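Runamier Workshop News
August

PROJECT NOTES
Drenen: teaching an arm to pick up small things

The Drenen build has been split between two places this summer. The arm lives on the end bench at Runamier, where it has a clamp, a power supply and a sign asking people to leave it alone. The hand-held gripper goes home with me most evenings, and the recording work gets done there.

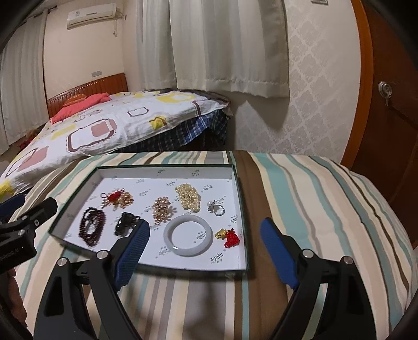
By Trilok Katiyar
Ludasstead

For anyone who missed the spring open night, Drenen is a small tabletop arm meant to sort mixed items into a divided box. I started with nuts and washers. They were too easy in one way and too dull in another, as every washer asks for the same grip. Jewelry is harder. A string of beads changes shape when it is touched, a bangle can be gripped on the rim or across the whole ring, and a tassel folds under the jaw.

The arm learns from recordings. I work the gripper by hand, pick up a piece, set it down, and the recording is cut into single picks afterward. My target is 1,000 usable picks before the first full training run. At the time of writing I have 338. A usable pick is one where the piece is visible through the whole approach and I have not changed my mind halfway. I change my mind a lot.

The pieces sit in a shallow white tray with dark green edges, on top of a striped bedspread. The bed is the largest clear surface I have, and it gives a little. On a hard table I tended to bump the jaws on the tray and jerk back, which spoils the recording. The drawback is that the tray tilts if I lean on the mattress, so now I stand. The tray also has gray logos printed all over the inside. I thought about lining it with plain paper and decided to leave it. The arm will have to deal with patterned surfaces sooner or later.

Changes to the jaws

The blue pads have had the most attention. The first set I tried, on an older pair of jaws, was smooth. It held a ring well enough, but beads rolled out sideways. Texture helped with that. I also moved the pads inward so that they meet at the tips first, which makes it possible to take one piece from between two others. The cost is a weaker grip on anything wide.

The jaw screws need checking before each session. One worked loose on a Tuesday evening and I lost that night's recordings, as the jaw had been wobbling for most of them. I have put thread locker on all of them and I still check. Replacement screws came from Abou Zeid, where they will sell you two if you only want two. The pan head type fits. The countersunk type does not sit flat, so please don't return those to the Drenen drawer.

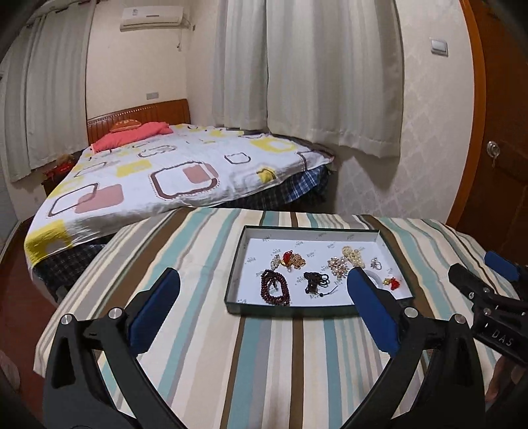 Trilok Katiyar
Project lead, Drenen

What is hard to pick up

Tangles are the worst case. Black cord with dark beads on it gives the camera very little to work with, and the cord slides between the pads unless a bead happens to be caught. I have started going for the beads every time, so the recordings at least agree with each other. Long strands have a similar problem: pick one up near the middle and both ends drag through everything else. I now lift straight up and wait before moving across.

Clear pieces are a nuisance for a different reason. I can see a crystal bracelet perfectly well from where I stand, but in playback it can fade into the white of the tray. Drawing the curtains helps. I record in the afternoon when I can, with them closed, and keep the room lights the same from one session to the next.

I rearrange the tray between batches and swap pieces in and out, so the arm does not simply learn that a certain thing is always at the back left. Anything fragile or borrowed stays out of it. Rings are the quickest and I have more than enough of those, so the next batches will be bracelets and cords.

Still to do at the bench

The wrist joint on the arm has some 2 degrees of play, which did not matter for washers and will matter for beads. I have a new bearing to fit and need the small press for it. The divided box also needs lower walls. At present the arm has to lift a long strand higher than it can reach.

If you have odd bracelets, broken necklaces or single earrings you don't want back, there is a jar marked Drenen on the shelf over the arm. Chains are especially welcome, as I have hardly any. No pins with open points, please.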